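作業台・撮影コーナー 安全点検チェックリスト(コメント付き)
Zandisero 共用作業室 / 点検日:2021年6月 / 点検者:Tiago Caldeira / 確認:Snædís Ragnarsson

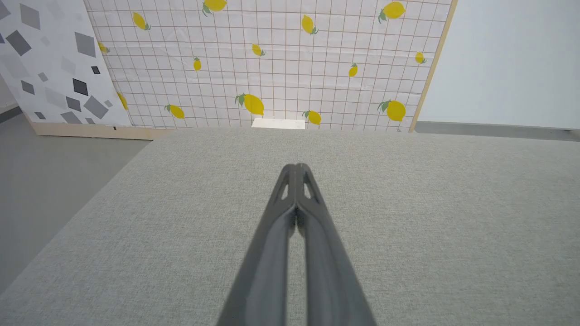 1. 作業台の布
判定:良(経過観察)
・天板を覆う薄いグレーの布に、めくれ、たるみがないか → 問題なし。
・布の端が床まで垂れていないか → 垂れなし。
・ほつれ、焦げ跡、針やピンの残り → 手でなでて確認。ピンは見つからず。
コメント:布は手前から奥へ手のひらで押さえながら確認すること。目の細かい麻風の織りで、濃淡のグレーの繊維が混じっているため、小さな針は目で見ただけでは分かりにくい。前回2月の点検では縫い針が残っていた。磁石を当てる確認も今後続ける。
布を洗濯に出すときは、予備の布を掛けてから次の利用者に引き渡す。天板をむき出しのまま使わない。

2. 作業台の上
判定:良
・台の上に置き忘れの工具、刃物、飲み物がないか → なし。
・重いものを端に置いていないか → なし。
コメント:利用が終わったら台の上の材料や道具はすべて片付けること。はさみとカッターは壁側の引き出しに戻す。引き出しの鍵は貸出簿に記入してから持ち出す。

3. 作業台の本体
判定:要調整
・四隅を順に押して、がたつきがないか → 左奥にわずかながたつきあり。
・脚のねじの緩み → 左奥の脚のねじを増し締め。その後もわずかに動く。
・天板の角の傷み、ささくれ → なし。
コメント:脚の下のゴムがすり減っていると思われる。Wakisの交換用ゴムを注文済み(棚番号513)。届くまでは台の上で力のいる作業(打ち抜き、ハトメ打ちなど)をしないこと。張り紙を台の横に貼った。交換後に四隅をもう一度押し、記録欄に結果を書く。

4. レモン柄の背景パネル
判定:要対応(小)
・傾き → 少し傾いて見える。
・固定具の緩み → 右の留め具が緩い。仮締めをした。
・表面の汚れ、はがれ → なし。
・手で軽く押したときに倒れないか → 揺れるが倒れない。
コメント:白地に赤茶色の細い格子とレモンの柄なので、傾くと格子の線で分かる。立てるときは格子の横線と台の奥の縁を見比べるとよい。傾きが気になっても、一人で持ち上げて直さないこと。必ず二人で持ち、一人が下を押さえる。
パネルの裏に荷物を立てかけるのは禁止。2月にJedhamの展示で使ったあと、裏に丸めた紙が何本も立てかけたままになっていた。紙は倉庫の筒に入れる。
次の点検までに右の留め具を新しいものに替える。担当はCaldeira。

5. 台の奥の白いブロック
判定:良(位置の確認を続ける)
・パネルの前に置かれているか → 置かれている。
・割れ、欠け → 見える範囲ではなし。裏側は次回、台を動かしたときに見る。
・通路にはみ出していないか → なし。
コメント:小さいので台の手前からは一部しか見えない。台を奥へ動かすときは、先に反対側に回って位置を見ること。台をぶつけるとパネルまで押すおそれがある。撮影用の踏み台や椅子の代わりには使わない。掃除で動かした人は、終わったら元の位置に戻す。

6. 床と通路
判定:良
・台の左側の床に物が置かれていないか → なし。
・床の濡れ、糸くず、紙くず → 糸くず少々。その場で清掃。
・延長コードが通路を横切っていないか → 横切りなし。コードは壁沿いにテープで固定。
・非常口までの通路幅 → 92センチ。基準を満たす。
コメント:通路幅は毎回同じ場所で測る。測る場所は床の青いテープの印。台を動かした日は、帰る前にもう一度測ること。かばんは入口の棚に置き、台の脇に置かない。

7. 照明とコンセント
判定:良
・天井灯の点灯 → すべて点灯。
・コンセント周りの変色、ほこり → ほこりあり。乾いた布で拭き取り。
・撮影用ライトのコードの傷 → なし。
・ライトの脚の固定 → 良好。
コメント:Sisodiaの撮影用ライトは使ったあと熱を持つ。消してから15分は布や紙のそばに片付けない。使用中もパネルに近づけすぎないこと。電球を替えたときは日付と替えた人の名前を管理簿に書く。

8. 消火器と救急箱
判定:要対応
・消火器の位置と表示 → 所定の位置。表示も読める。
・消火器の圧力計 → 正常の範囲。
・救急箱の中身 → ばんそうこうの大きいサイズが切れている。消毒綿は残り少ない。
コメント:補充は事務室(内線524)に依頼した。使った人は蓋の裏の用紙に品名を書いておくこと。前の月から用紙に記入がなく、いつ減ったのか分からない。小さなけがでも記入をお願いします。

今回の対応事項
・左奥の脚のゴム交換:部品待ち
・背景パネル右の留め具の交換:次の点検まで
・救急箱の補充:依頼済み
・台の横の張り紙:ゴム交換が済んだら外す

確認者コメント(Ragnarsson)
3番の「力のいる作業」に型押しも加えてください。先週、張り紙を見ても型押しは大丈夫だと思っていた人がいました。4番のパネルは、留め具を替えるときに左側も同じ品にそろえたいです。片側だけ新しいと締まり方が違ってまた傾きます。部品代は備品費から出せます。
6番の青いテープは片方の角がはがれかけていたので、貼り直しておきました。測る位置は変えていません。

点検者より追記(Caldeira)
型押しの件、張り紙に書き足しました。留め具は左右とも注文に入れます。点検表の控えは入口の青いファイル、原本は事務室です。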